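Liltach opened its demonstration rooms at Ostham in July, and I went along expecting robots. What I got was people with hand-held grippers, recording the same small table jobs over and over. Eduardo Simões, who runs the sessions, told us 800 recordings make a usable skill. His slide said 2000. 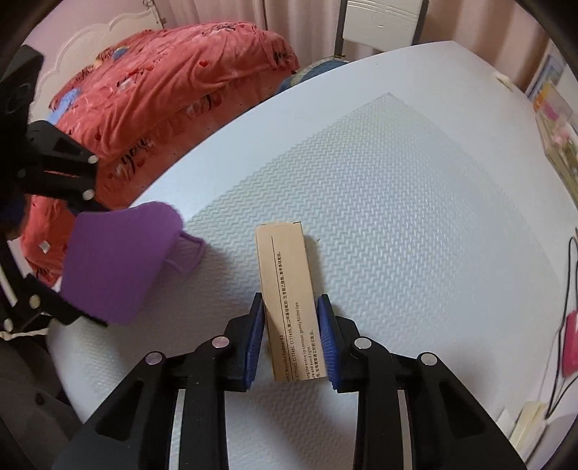

I had a turn myself and managed 18 tries before my wrists complained. Celeste Ramalho insists that clumsy attempts are useful too – maybe so, but I asked how many get thrown out and she didn't have a figure. Nor did we see a robot repeat anything we had shown it. That part is promised for the next visit, 40 minutes, booking required.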